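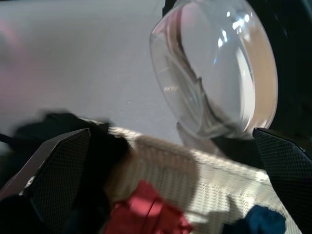
My grandmother washed on one day of the week and one day only, and everybody on Lundby Street knew which day it was by the smell of starch coming through her kitchen window. She had a wringer, a copper tub, and a family of 8 to keep decent, and I don't believe she ever once complained about it, though she did sing louder than usual, and the hymns got a little faster as the pile went down.

I got to thinking about her last June, when I spent a long afternoon with Chang-ho Yeom, a retired schoolteacher who has been collecting people's memories of wash day for longer than he likes to admit. He has 63 notebooks full of them now, all lined up on a shelf over his dryer (where else would you keep them?), and he pulled down one after another while the coffee went cold.

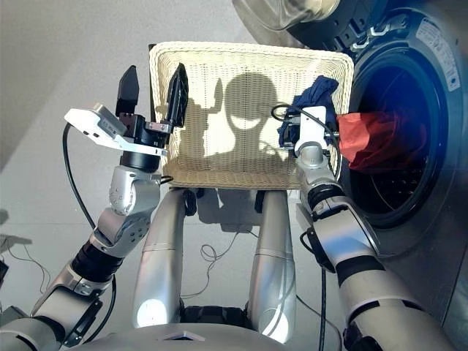

A white wicker basket beside a front-loading washer.

What struck me most was how much of it was about company. Women in the little town of Anolitz, where he grew up, would haul their sheets down to a shared washhouse and stay until supper, and more than one marriage was arranged over the rinse water. One lady told him she had learned to read there, sounding out the words on a soap box while her mother scrubbed. Another remembered around 200 clothespins kept in a flour sack, every one of them marked with her family's initial, and heaven help the neighbor who mixed them up!

I asked him whether he missed any of it, and he laughed at me. His mother's hands were cracked from fall to spring, he said, and when the first electric washer came into the house she pulled up a chair and watched it run through 2 full loads with her feet on a stool.

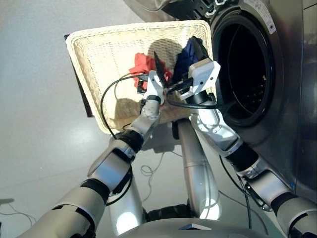

Red and navy-blue laundry in a wicker basket.

Still, he hangs his shirts outside whenever the weather allows, and so do I, now. My neighbor Mrs. Yang does too, and we have gotten into the habit of talking over the fence with our mouths full of pins. Last time it was her plum cake, and she has promised me the recipe.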